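Chapter 5
Reclaimed Wood in Laminated Structures

5.1 Sources of Stock

Wood that has already served one purpose can be machined and glued into parts that carry load. Wine racks, canoe paddles and sled runners have all been made from barrel staves, flooring and dock timber. This chapter treats the paddle as its working case, for the part is small and the loads are simple.

Stock is graded on arrival. Pieces with metal fasteners, open checks or a moisture content above the shop limit are set aside. The Dinwood method, used later in the chapter, calls for 3 readings per board, taken at both ends and at the middle.

5.2 Preparing the Lamination

Curved staves are steamed, pressed flat and left to rest for 6 days before planing. Faces are planed immediately before gluing. A shaft normally consists of 5 layers, with grain direction alternated to limit twist.
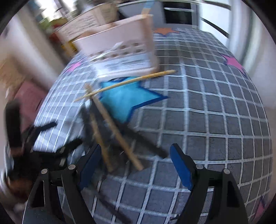

Malinowski objects that alternating the grain adds little in a shaft this narrow, and that matched growth rings would serve as well. The point is taken up again in Section 5.4, where bending results from the Irkby shop are compared for both layouts.

5.3 Terms Used in This Chapter

Spring-back: the partial return of a bent piece to its earlier shape after the clamps are released.
Open time: the interval between spreading the adhesive and closing the joint.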